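4.3 Fitting the blue spur gear

Before you start, switch off the Sokanel drive unit and wait until it stops completely.

1. Take the blue plastic spur gear from bag 2. Do not mix it with the gears of the Schouten set, they have a different bore.

2. Wipe the shaft with a dry cloth. Old grease must be removed.

3. Look at all the teeth under a good light. If one tooth is damaged, do not use the gear. Order a new one from Ireck, part number 530.

Note: Plastic dust between the teeth can be removed with a soft brush. Please do not use a knife.

4. Hold the gear by the hub, not by the teeth. The hub is the raised cylinder in the center of the gear. 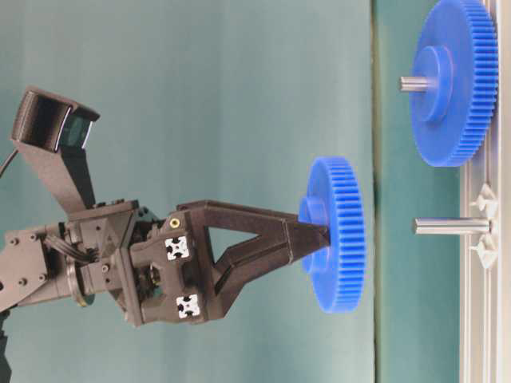

5. Push the gear slowly on the shaft until you feel the stop. Keep it straight. If it goes hard, pull it back and begin again.

Caution: Never use a hammer. The hub can crack.

6. Tighten the set screw by hand, then give it a quarter turn with the small key.

7. Turn the gear by hand for one full turn. Then run the drive at 200 rpm for a short time and listen. After this you can go up to 600 rpm.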